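Notebook, October, 2:15 pm
Sorting the prop bin for Makokha. Yellow basket is the full one, brown one still to fill.

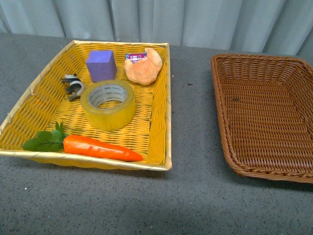
Yellow basket with carrot, croissant, tape, purple cube.

Cube is foam, so keep it away from anything with an edge.
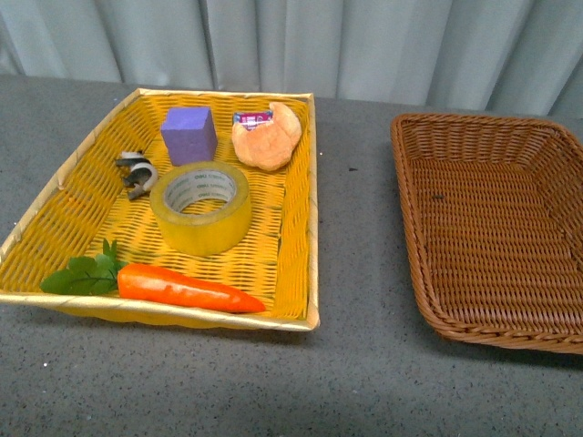

Small packet goes on the Petex list under 57.

Tape needs a wipe before it's used on labels.
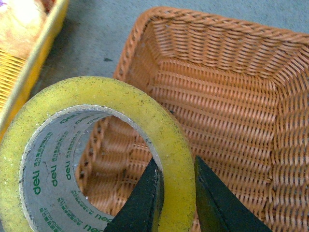

Clear tape, dust on the roll. Core says "deli".

Order a spare roll from Prakberg. 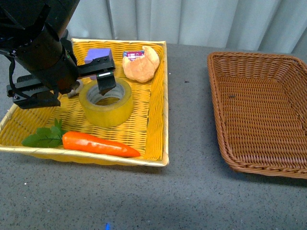

Brown basket gets the tape first, then the food.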